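CHAPTER 3
Sorting Denim in a Shared Room

Jeans make up a large part of what comes into any clothing reuse program. The Atdale depot received 561 garments in August, and denim was the largest category by weight. It is heavy, it tangles with lighter items, and its value depends on details that are easy to miss at the bottom of a bag. This chapter covers the room first and the cloth second.

Most programs do not have a room of their own. They share one with desks, monitors and other people's equipment, so the sorting has to fit around what is already in place.
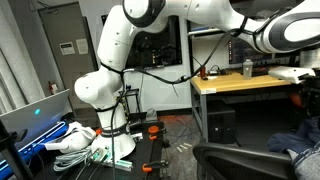

3.1 Reading a pile

Before lifting anything out, look at the top layer and note the colours. Indigo fades with wear and washing, and two pairs of the same make can end up several shades apart. Sort by shade before size. Dark denim may still release dye and should be kept away from pale cloth until it has been checked.

Next, find the seams. Topstitching in a contrasting thread usually marks a waistband, pocket or hem, and it tells you which part of the garment you are looking at. Check any metal nearby for rust or sharp edges. Set other fabrics aside as you reach them.
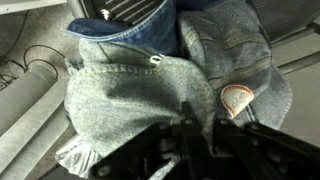 Figure 3.2 Faded light-blue denim under a darker blue band. Yellowish-tan topstitching runs along the curved seam, and a striped fabric lies at the top of the pile.

3.2 Checking the floor and the door

Walk the route from the door to the sorting area before carrying a full bag. A bag of jeans held in both arms hides your feet. Look for cables, chair bases and anything left leaning on a wall. Find the fire extinguisher and keep bags clear of it. Read the notices on the door on your first visit, and again if they change.

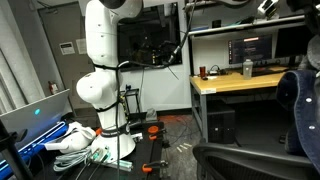

Figure 3.3 Orange cables on the floor near the back wall. A small fire extinguisher stands low beside the grey door.

Before you read on

Sketch a room you work in and mark 2 places where a full bag could be put down safely. Keep the sketch for the Prerside case study at the end of the chapter.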